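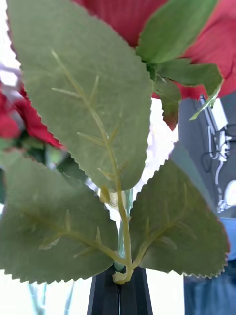
Fabric flowers are assembled from two materials with different working lives. The cloth fades and collects dust; the plastic cracks. On a red bloom with serrated leaves, the pale yellow-green midrib runs down the middle of the leaf, with short side veins branching off it, and each of those veins stops in a small spiked tip. Dust settles along the ribs first, and a cloth wiped across them will snag.

Marisol Pacheco maintains the display stock at Ocampo, a rental house with 3000 stems on its shelves. Her method is dry. A soft brush goes from the midrib outward, following the veins, with the leaf supported from behind by two fingers. Petals are brushed from the base up. Water is kept for plastic stems, since some dyes bleed, reds more than most.

Storage matters as much as cleaning. Pacheco packs 11 stems to a box, heads alternating, with tissue between the blooms. Leaves are laid flat and never folded under the flower, where the crease sets within a month.

Bent leaves can be recovered with a garment steamer held well back. The leaf is shaped by hand while warm and left to cool on a towel. Cracked stems are cut down and reused in low arrangements.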